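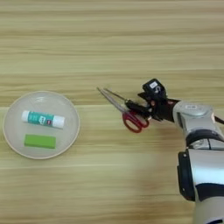 Llevo desde diciembre queriendo escribir sobre lo que ha pasado en el almacén y siempre se me hace tarde, así que hoy va del tirón. En Flandberg preparamos lotes de material escolar y de oficina, y hasta el otoño pasado los montábamos a mano en una mesa larga, con la radio puesta y bastante cotilleo. Ahora la mitad de la mesa es de los brazos. Lo que más me sigue chocando es verlos con las tijeras: las agarran justo por donde se cruzan las hojas, con los mangos rojos colgando, y a mí eso no se me habría ocurrido en la vida. Yo las cojo por los ojales, como todo el mundo, supongo. El pegamento de barra y el taco verde ya están en el plato y no tienen ningún misterio, pero las tijeras son otra historia.

El sistema se llama Wemuno y lo trajo Nizar Zoubi, que es el jefe de planta y que al menos tuvo el detalle de contárnoslo antes de que llegaran las cajas. Nos reunió a los 11 del turno de mañana y dijo que no sobraba nadie. Yo no me lo creí, lo reconozco. Venía de Rizk, donde dijeron lo mismo y en verano estábamos todos en la calle, así que pasé unas semanas durmiendo fatal y mirando ofertas en el móvil en el baño (perdón, Nizar, si lees esto).

Pues seguimos los 11. Eso sí, el trabajo es otro. Antes yo montaba unos 300 lotes por turno y salía con la muñeca hecha polvo. Ahora reviso, relleno bandejas, y cuando un brazo se para voy yo a ver qué le pasa. El pedido de Hellano, que eran 1722 lotes y que otros años nos costaba horas extra y malas caras, lo sacamos sin quedarnos ni una tarde. Mi muñeca está encantada!

Pero hay cosas que echo de menos. La mesa larga, por ejemplo. Ahora estamos repartidos y para hablar con Loli tengo que cruzar media nave. Y me canso de otra manera – menos el cuerpo, más la cabeza, de estar pendiente todo el rato. Además las horas extra que ya no hacemos tampoco las cobramos, y en mi casa eso se nota, que la lavadora nueva no se paga sola.

Le he pedido a Nizar que me apunten al curso de mantenimiento. Me ha dicho que lo mira. Si alguien que me lea ha pasado por algo parecido en su trabajo, que me lo cuente en los comentarios, sobre todo cómo habéis llevado lo del sueldo.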